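Upholstery Fabrics and Their Care
Course handout 4: Woven covers, wear and cleaning
By Joyce Kariuki
October 4, 2019
Print this page | E-mail this page

This handout covers the woven fabrics used on household seating. Read it before the workshop in November. Leather and vinyl have their own handout and are left out.

A cover fabric is judged on fiber, weave and finish. Most of the trouble people have with a sofa comes from treating the fabric by its color and feel and ignoring the fiber content.

Sofa fabric in brown tones:

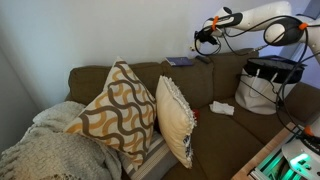
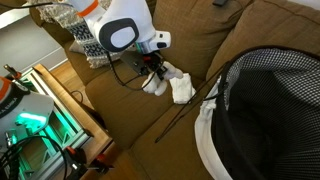
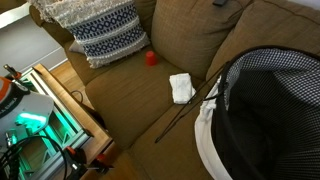
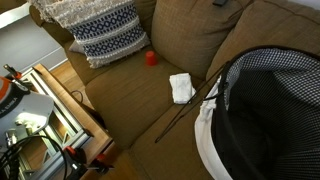
1. Fiber

Cotton takes dye well and is comfortable to sit on. It soils easily and may shrink if it is washed off the frame. Linen is strong but creases, and it wears along a fold. Wool resists soil and springs back after pressure, but moths will attack it. Polyester is strong, dries fast and holds its color. It attracts oily dirt, especially at the head and arms. Many modern covers are blends. Treat a blend as if it were made wholly of its most delicate fiber.

2. Weave

Plain weave passes each filling yarn over one warp yarn and under the next. If the yarns are close and even, it wears well. Twill has a diagonal line and is usually heavier. Basket weave groups the yarns, which gives a pleasant texture but leaves longer loops to snag. Pile fabrics such as velvet and chenille have extra yarns standing up from the ground cloth, and these flatten where people sit.

3. Wear

In a rub test the cloth is rubbed under a set load until yarns break or the surface changes. Our practice samples are named after the mills' pattern books. Clurar, a loose basket weave, broke at 409 rubs with the coarse pad. Laizer, a close twill, was stopped at 2047 with no broken yarns. These are classroom figures from a hand-cranked tester and can't be compared with a trade rating.

Sunlight is a separate kind of wear. It weakens the yarn as well as fading it. The Sinddale sample in the cabinet dates from 1914 and should be handled with both hands flat under it.

4. Cleaning codes

W: water-based cleaner.
S: solvent only, no water.
WS: either one.
X: vacuum or light brushing only.

Always test on a hidden spot and let it dry fully. Blot spills from the outside in. Do not rub. Vacuum with the soft brush, following the direction of the pile if there is one.

For the workshop, bring one fabric scrap with its fiber content written on the back.

Comments

Mimoza Matić: Is the Wiltitz sample a twill or a herringbone? My notes have both.

Joyce Kariuki: Herringbone, a broken twill. Either word is fine on the worksheet.

dpl_sews: My label has no code at all, just the fiber content. Do I treat it as X?

Joyce Kariuki: Yes, until you have asked the maker.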